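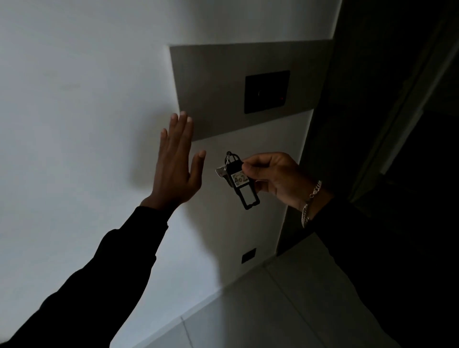

Key tag 402, hallway, by the metal panel.

**January, 4:15 pm. Room 402, check of key tags and curtains**

Started with the key tags, as Moushumi asked. The tag for 402 is the black plastic type with the open window and a paper label in the upper part. The number is written by hand, and it can be read in the weak hallway light if I hold the tag close. My thumb goes over the number every time I take the tag in a natural way. Rūta had the same complaint last month with the third floor. I would prefer that the label sits lower, but then the tag has to be a different shape, and we have 117 of them already.

Samarakoon offers a tag with an engraved number. Minimum order is 80 pieces. I asked Arvo to look at the price before we decide anything. Until then: new paper labels, the pen from the Stedano box, not the blue one. The blue one spreads into the paper after some weeks.

Hallway light itself is on the list for Piyumi. I do not touch it.

Then I went on to the curtains. The long white ones are the pair we agreed to keep for this room. The question was if they close well in the middle, because the guest in the last long stay wrote that the morning light comes in through the gap.
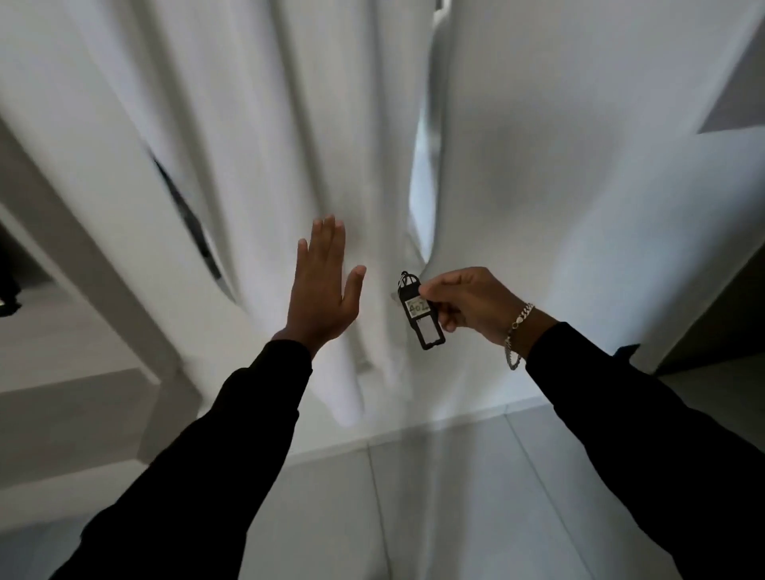

I pushed the left panel by hand, and it goes easily to the side and comes back without catching. When both are pulled fully, the edges overlap lower down but a narrow gap stays near the top. For a good result I think we need 24 cm more of fabric in the width, or a rail where one panel can pass in front of the other. The rail is the cheaper way. Kumudini says that Festov made such rail for the breakfast room and she still has the drawing.

Open points:

- ask Kumudini for the Festov drawing
- new label for 402, write the digits bigger
- does the Grilon lining go in the wash together with the curtain, or separately? The care sheet is not clear, it says only "gentle"
- key blanks: Arvo has the count from the storage, I did not check it

Rooms 403 and 404 not done. I continue tomorrow after 10, when cleaning is finished on this floor.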